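The Table at Trurkero, a Small Gallery

I have been meaning to put these up since February, and Idun Haugen finally talked me into it over coffee (thank you, Idun!). They are all of the everyday things that end up on our tables, which I find I'm fonder of every year.

1. Sunglasses and their case
Dark square lenses, temples folded, and the tan case lying open on its side with the gray lining showing. I do love a case that opens wide like that. The purple tissue box behind it, with its little round logos, brightens up the beige tabletop no end. 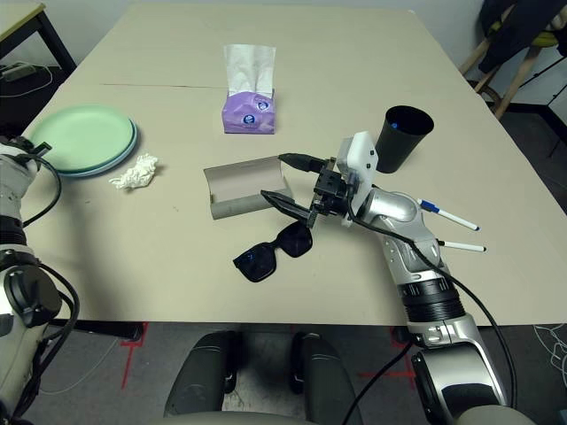 More from Trurkero
The Monday table has a page of its own, and Liviu Stanciu is still sorting the rest, all 174 of them, bless him.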